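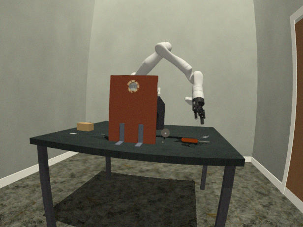 5 min read

Preparing a simulated robot station for a public open day

Community Help > Education and Outreach > Demonstrations
Viewed 1,559 times

Everaldo Tavares
Grenmont Technical Center, Outreach Office

Our center will hold its annual open day in August, and the department has been asked to provide a demonstration of robotic manipulation for visitors. The audience will consist of families, secondary school groups and a number of local employers. Last year's event recorded 1,188 visitors over a single day, and the robotics room was full from ten in the morning until closing.

We intend to present the work in simulation on two large displays. The station consists of one white arm with a two-finger gripper, mounted at a dark table on which a tall reddish-brown panel stands upright. Several smaller items are on the table, among them a tool with an orange handle. One display will show the whole room and the other a close view of the gripper. The exercise concerns the handling of a turned part and a long straight bar.

Guidance is requested on the following points.

First, we would like to know how long each demonstration should run. Our staff have proposed twenty minutes, including an introduction. The outreach office considers this too long for a walk-through event, and I would be grateful for the experience of other institutions.

Second, the panel hides the base of the arm from the position of the room view. Some colleagues wish to move the viewpoint so that the mounting can be seen. Others wish to keep it, as the teaching materials we hand out were prepared with this view.

Third, we must decide whether visitors may operate the arm themselves. The Oneo training package we use in class permits a second operator, but we have not tried this outside of scheduled instruction.

The room has one entrance and seating for 24. We are not able to extend the opening hours. Any sample schedule would be welcome.

M. Drendwood
Reputation 2,518
Marked as accepted by the poster

Our institute has presented simulated manipulation at its spring open house for several years. The remarks below reflect our written procedure, with some adjustments for a room of your size.

Duration. Twenty minutes is suitable for a booked school group that arrives together and remains seated. For general visitors we schedule eight minutes: two for the introduction, four for the exercise and two for questions. Sessions begin on the quarter hour, and the remaining seven minutes are used to empty the room and admit the next party. With 24 seats this gives you 96 places per hour. You should expect to turn some people away between eleven and one, and a printed notice with the next available time is helpful at the door.

Viewpoint. I would keep the room view and show the mounting separately. Before the first session, save a second viewpoint from the other side of the table, and have the presenter switch to it once, during the introduction. Visitors will ask what the arm is attached to. They ask this every year. A single switch answers it, and your printed materials will still agree with the main display.

The close view deserves more attention than it usually receives. Visitors who stand at the back cannot judge from the room view whether the fingers are touching a part or are merely near it. In the close view this can be discussed properly, and the presenter can point to the faces of the gripper that bear on the cylindrical body.

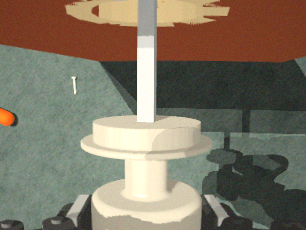
Close view: the cream turned part between the gripper fingers, with the lower end of the bar at its top face.

Please ask your presenters to agree in advance on the words they will use. In one session a member of our staff spoke of the "collar," and in the next session another called the same portion the "brim." A teacher who had attended both wrote to ask whether the part had been changed. We now issue a single page of terms (body, neck, flange, upper disc), and it is kept beside the keyboard.

Visitor operation. I advise against it during general sessions. If you wish to offer it, reserve the last hour for booked groups, limit each turn to 90 seconds and have a member of staff reset the station after every turn. Save the starting state under a name that cannot be confused with anything else. We lost most of an afternoon when the starting state was overwritten by a student assistant, and the only copy was on a laptop in another building.

A schedule for a single room might read as follows.

9:30 Staff arrive, displays on, starting state loaded and tested
10:00 to 12:30 General sessions on the quarter hour
12:30 to 1:15 Closed
1:15 to 3:00 General sessions on the quarter hour
3:00 to 4:00 Booked groups, visitor operation if offered

Do not omit the closed period at midday. Presenters who speak for five hours without a break become difficult to hear.

ktm_labs

Eight minutes is correct. We do ten and it runs over. Turn off automatic updates on the display computer the night before.

Miettinen Learning Workshop
Reputation 115

We agree in general with the accepted reply but hold a different view on visitor operation. At our open days each visitor between the ages of 10 and 16 is offered a short turn, and the line has been manageable with two staff members present. Moving the empty gripper above the table and bringing it to a stop over a named object is a sufficient task. The tool with the orange handle would serve, as it is easy to find from the back of a room. Grasping should be left to the presenter.

We would also recommend stating at the start that the displays show a simulation. Younger visitors sometimes look for the machine itself and are disappointed when they do not find it. A sentence in the introduction and a line on the door sign have been adequate for us.

Everaldo Tavares

My thanks to all who replied. The outreach office has approved the eight-minute format and the midday closing. The second viewpoint has been saved, and the page of terms is being printed with the door signs. Visitor operation will be limited to booked groups this year, using the task suggested by the Workshop.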